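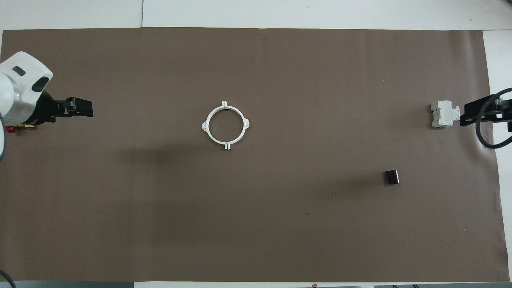

Brown paper laid out on a white table.

Jutstead Kraft Paper Roll and Bench Dispenser

02/02/2019 by Selorm Lamptey

Search products, part numbers, guides Go

The Jutstead is a 90 gsm brown kraft paper sold on a heavy core, with a steel bench dispenser available separately or as a set. It is made for wrapping, interleaving, void fill and covering work surfaces. Most of our customers use it for at least two of those.

The paper is uncoated on both sides. It takes pencil, marker, rubber stamps and ordinary water-activated tape. One side is slightly smoother than the other, and the smoother side faces out as the paper comes off the roll. If you are wrapping polished or painted parts, turn the sheet so the smooth side touches the part. For very soft finishes we suggest the Clatico tissue instead, which is listed under Interleaving.

Kraft paper marks where it is folded and will not go completely flat again. This has no effect on strength in normal use. For pattern drafting or layout work, where creases get in the way, order the roll and cut sheets as you need them. The folded packs are cheaper to ship but have fold lines across every sheet.

The dispenser

The dispenser holds one roll and stands on the bench or screws to the underside of a shelf. The frame is powder-coated steel. The cutting bar is serrated and spring-loaded, and it rests on the roll so the paper does not unwind by itself. Rubber feet are fitted for bench use. Screws for shelf mounting are in the box, but wall anchors are not.

To load a roll, lift the bar, slide the rod through the core and drop the rod into the two slots. The paper should feed from underneath. If it feeds from the top, the bar will not hold it and the cut will be ragged.

The older Plattner dispenser takes the same rod, so anyone who has one can buy the paper alone. The Gotum wall unit does not. Its slots are narrower and the rod will not seat.

Storage

Keep rolls dry and off a concrete floor. Paper that has picked up damp goes wavy along the edges and tears unevenly. It can usually be used for void fill, but it is no good for wrapping. Store rolls on end if they will sit for more than a few weeks, or they can develop a flat spot and pull unevenly on the dispenser.

Ordering

Rolls are sold singly or in cartons of 4. The carton price applies to full cartons only. We hold stock of the roll, the dispenser and the set. Printed paper is made to order with a minimum of 3,000 sheets, one color, and the artwork has to be supplied as a vector file. Printed orders placed in July take longer because the print shop closes for part of the month.

Spare cutting bars are available under the Parts tab. Replace the bar when it starts to pull at the paper before cutting. It cannot be sharpened.

Opened rolls cannot be returned. Unopened rolls and dispensers can be sent back in the original carton. For bulk pricing or questions about printed paper, ask for Damián Ocampo in the sales office.

4 comments
2 shares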